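15 October 2022
Tray task, Osier cell

Back on the tray after two weeks of pretending the folding task was more interesting. Amber Vandenberghe has the leader arm until lunch, I have it after, and we have agreed in writing not to touch each other's home pose. The writing is on masking tape and it is already coming off.

Task as it stands: start above the tray, come down, put the finger on the inner surface, slide to the rim, stop at the rim, lift. A child could do it. I did it 11 times before I got one I'd show anyone.

The trouble is still the stop. With the leader arm I get no feel for contact, so I watch the wrist view and guess, and what I guess is always a little late. The follower keeps pushing, the tray shuffles along the marble, and the policy will learn with great sincerity that shuffling the tray is part of the job. Last round it learned to pause before the descent, and that one was me reaching for my coffee. I have gone through and trimmed the pauses. I have also moved the coffee.

Hand guiding instead: tried it after Amber's block. Put the arm in gravity comp, took hold of it above the wrist and walked it through. Contact is much better, you feel the rim come up and you stop like a normal person. But my sleeve was in the wrist view in every single run, and we will not have my sleeve at test time. Rolled it up. Now it is my forearm. Amber suggested I grow longer arms or hold it from the elbow joint. Held it from the elbow joint. Path is wobbly but clean, no human in shot, and the stops are good. Keeping those.

Gravity comp still sags when the arm is stretched out, as it has since July. Payload setting was left over from the Dal Bello gripper, which we gave back. Changed it. Sag is smaller. I'd like credit for this but the wrong number was in my handwriting.

Tally for the day:
Remote, Amber: 19 kept
Remote, me: 11 tried, 2 kept
By hand, elbow hold: 19 kept
Running total in the tray set: 308

Amber's runs are annoyingly smooth. Watched her do four in a row to see what the secret is. She slows down well before the rim, keeps the leader elbow on the bench and doesn't talk. I will try one of these.

Notes on the view. The wallpaper is staying. I know Forkbridge put gray board behind everything and got prettier curves, but Sotmont want the thing working against whatever wall they happen to have, and if it can find a teal tray in front of teal leaves then I'll believe it can find a tray. First checkpoint (trained before today's runs) went for the dark middle of the tray every time, as if the shadow were the target. Since the shadow moves with the arm, this is a bit like chasing your own hat. Want runs at different heights and with the lamp shifted, so it can't lean on that.

Also the rim. It is chipped and scuffed enough that I had started lining up on the marks by eye while driving, always the same bit near the corner. So the set is heavy on that corner. Next session: turn the tray between runs, a quarter turn each, and write the position down before starting, not from memory afterward.

Open things:
– Leader gripper trigger sticks at the closed end. Doesn't matter for this task, fingers stay shut, but it will matter the minute we go back to pick and place.
– Time stamps between wrist view and joint log drift apart over a long session. Restarting the logger between blocks hides it. Amber wants it fixed properly and she is right, so she has been given it.
– Do we mix remote and hand-guided runs in one set? Speeds are quite different. My vote is train one of each and one mixed, then argue with numbers in front of us. Amber votes mixed only, on the grounds that she wants to go home.
– Decide what "stop at the rim" means. I stop when the tip touches. Amber stops just short and calls it touching. We found this out at four in the afternoon.

Settled the last one before leaving: the tip touches. Amber's 19 stay in, tagged "near," so we can pull them if the policy turns out shy. Mixed training run is queued overnight, with the hand-guided one behind it. If the disk fills again it's the raw wrist video, delete the folding stuff first.

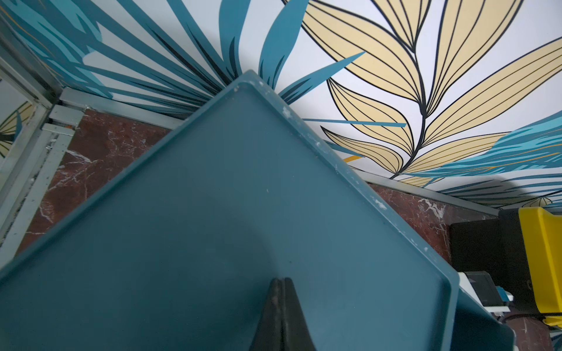
Wrist view, tray set. Finger over the tray, scuffed rim on the right.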